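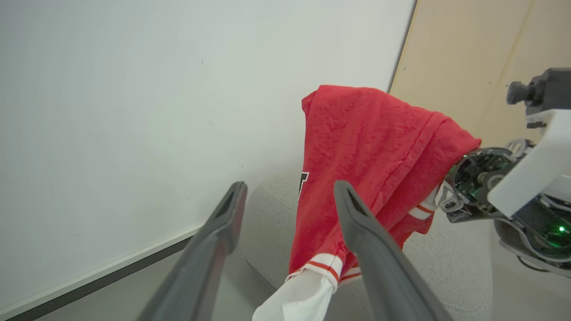 Search jobs, keywords, town

Laundry and Kit Sorter, part time – Garkedora Sports Laundry

Garkedora washes, sorts and folds team clothing for amateur clubs and school leagues. We need 2 sorters for the evening shift, starting in October. The job is on your feet and most of it is done by hand.

What you will do

Bags come in from the clubs by 4 p.m. You empty them, check the pockets, and separate reds and other strong colors from whites. Many players pull a jersey off with the undershirt still inside it, so every top has to be opened up and the two layers taken apart before washing. Sleeves get turned right side out.

After drying, you check lettering, cuffs and striped trim for cracks, loose thread and color bleed. Anything damaged goes on the repair rail with a tag. The rest is folded with the lettering facing up and packed by club. A full shift is about 100 jerseys per person, plus shorts and socks.

What we ask for

You should be able to lift a 56-pound bag with a partner, tell close shades of red apart, and read a wash label. Experience in a laundry, hotel or alterations shop is useful but not required. We train you on the Tomik folding tables and the tagging system during your first week.

Hours and pay

Monday to Thursday, 4:30 p.m. to 9 p.m. No weekend work, except during the Rellilel tournament, when we wash every night and pay time and a half. Pay is by the hour and goes out every second Friday. Work shirts are supplied – please bring your own closed shoes.

How to apply

Pick up a form at the front desk of our Nambiar Street building, or leave a short note with your name, phone number and the evenings you can work. A resume is fine too. We will ask you to come in for a one-hour paid trial on the sorting line. Applicants must be 18 or older.

Shares 14 | Comments 0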